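Thursday, late

Came home smelling of wax again. Before the arms arrived I had a job title at Katona with the word "packing" in it. Now I have one with "cell" in it, which my mother thinks is to do with prisons, and the same money.

The 4 o'clock meeting was about the Memix order. Sundasov want 3000 mixed sets and would like them sorted by machine, because they have told their own customers that they are. So we sort by machine. The bench hands, who can do a tray while arguing about parking, have been moved to "supervision", meaning they sit on a stool and are not allowed to help. One of them did help on Tuesday and had to fill in a form.

My own count for the shift was 188 stoppages cleared. I used to go home knowing how many boxes I'd filled. The tally board still hangs by the door with 1661 chalked on it from the last day we did it all by hand, and I notice it hasn't been wiped off by anyone, managers included.

What I miss is the talking. You can't chat beside the table now, you have to watch, and watching makes people quiet and a bit cross. My back is better, I'll give them that. My eyes are worse. I have also started saying "good lad" to the left arm, under my breath, and I'm fairly sure the new starter heard.

Stuck in from work, the sorting table:

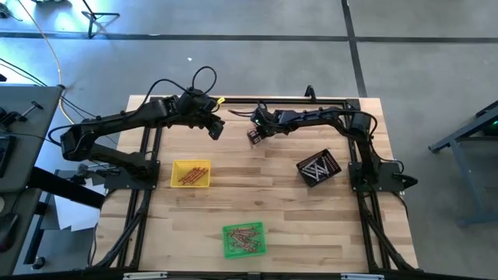
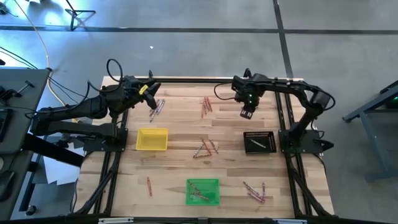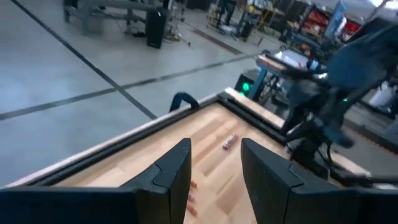

The man from Vasel is back next week to talk about a second table. He says it will free us up. I asked for what, and he wrote it down as a good question. If there is a second table I'm asking for a second stool, one with a back to it, and I want the radio moved to our end.

Must ring the dentist. Bread, bin bags, something for tea that isn't eggs.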